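**Jandarico Opens Refurbished Home Skills Rooms at Lustard Street**

LUSTARD STREET, 4 March 2024. Jandarico, the housing and home skills association, today announced the opening of two refurbished practice rooms at its Lustard Street building. The rooms are intended for tenants who are moving into a first home or returning to independent living, and will be used for instruction in everyday household work, including tidying, packing and the care of floors, doors and furniture.

The work was carried out by Mac Suibhne, a joinery and fitting firm, under a contract awarded last year. The firm was asked to keep as much of the existing interior as possible. Wooden floors have been kept, and frosted glass has been used for interior doors to let daylight pass between rooms while preserving privacy. Furniture was supplied by Trivier, which also provided replacement hinges and handles for items already owned by the association.

Sessions will be held in small groups of no more than 17 participants. Each course consists of practical exercises in a furnished room, with time set aside for questions about tenancy rules, storage and the safe handling of glass doors. Participants will learn how to clean frosted glass without leaving streaks, how to sweep and mop a wooden floor, and how to pack a room for a move. Written instructions will be given to each household at the end of the course.

The association has set aside $4000 for household starter kits, to be issued to tenants who complete the full course. Kits will contain cleaning cloths, a dustpan and brush, felt pads for chair legs and a set of labels for moving boxes. Requests for additional items will be considered case by case.

Registration is open to all current Jandarico tenants and to applicants who have received a written offer of housing. Forms are available at the front desk. The first course will begin in April, and places will be assigned in the order in which completed forms are received. Tenants who require an interpreter or step-free access are asked to state this on the form.

Press inquiries and requests to visit the rooms should be addressed to the Jandarico communications office, Lustard Street. 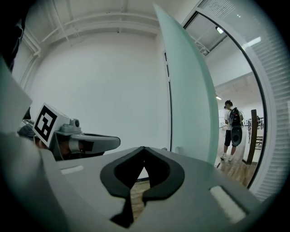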